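Spur gear

A spur gear is the simplest type of gear. Straight teeth, cut parallel to the shaft. Used in clocks, washing machines, hand drills, farm winches, lawn equipment, small gearboxes of every kind. Also called straight-cut gear.

Contents
1 Overview
2 Terms
3 Materials
4 Manufacture
5 Noise and wear
6 The Mfinanga mill
7 See also

Overview

Two spur gears only mesh properly if their shafts are parallel. The teeth roll and slide against each other, one pair taking over from the last. Two outside gears in mesh turn in opposite directions -- put a third gear (an idler) between them and the first and last turn the same way. Idler size does not change the overall ratio.

Ratio is tooth count over tooth count. A 19-tooth pinion driving a 57-tooth wheel gives 3 to 1. Output turns slower, with more torque, minus losses. Losses are small in a clean, well aligned pair, larger with dirt or old grease.

Terms

Pinion -- the smaller gear of a pair.
Pitch circle -- imaginary circle where the two gears would touch if they were plain rollers.
Module -- pitch diameter in millimeters divided by number of teeth. Gears must share a module to mesh. In the US, diametral pitch is used instead (teeth per inch of pitch diameter).
Pressure angle -- usually 20 degrees now. Older gears often 14.5. The two do not mix.
Backlash -- small gap between meshing teeth. Some is needed for oil and for heat expansion. Too much and the gears rattle on reversal.
Root -- bottom of the space between teeth. Most bending cracks start near here.

Materials

Steel for heavy loads, often case hardened so the surface is hard and the core stays tough. Cast iron for big slow machinery. Brass in clocks and instruments. Nylon and acetal in printers, toys and kitchen appliances, where quiet running matters and loads are low. Wood in very old mills, usualy apple or hornbeam.

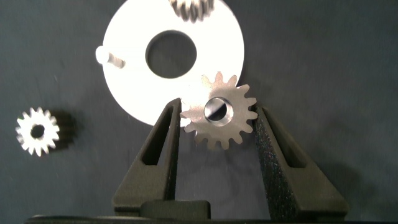

Manufacture

Hobbing is the most common method. A worm-shaped cutter and the blank turn together and the teeth come out in one continous operation. Shaping is slower but can cut internal teeth and gears close to a shoulder. Milling with a form cutter does one space at a time, fine for repairs and one-offs. Cheap small gears are molded, stamped or pressed from metal powder. Better grades are ground after hardening.

Noise and wear

Each tooth meets its partner across the full width all at once. Hence the whine, worst at speed. Helical gears engage gradually and run quieter, but push sideways on the shaft. Spur gears have no such end thrust, so simpler bearings will do.

Usual failures: pitting, scoring, broken teeth. Poor lubrication and bad alignment cause a lot of it.

The Mfinanga mill

Small hand-cranked grain mill with an open spur pair, made by Barnix. First batch was 609 units, later raised to 2000. Designer Rehema Muli kept the gears outside the housing so owners could clean and replace them without special tools. The pinion wore quickly in early mills. Solange Gosselin reworked it with a wider face, and the fix carried over to the Wasirar model.

See also

Helical gear
Bevel gear
Rack and pinion
Gear train

Page last edited November 30, 2024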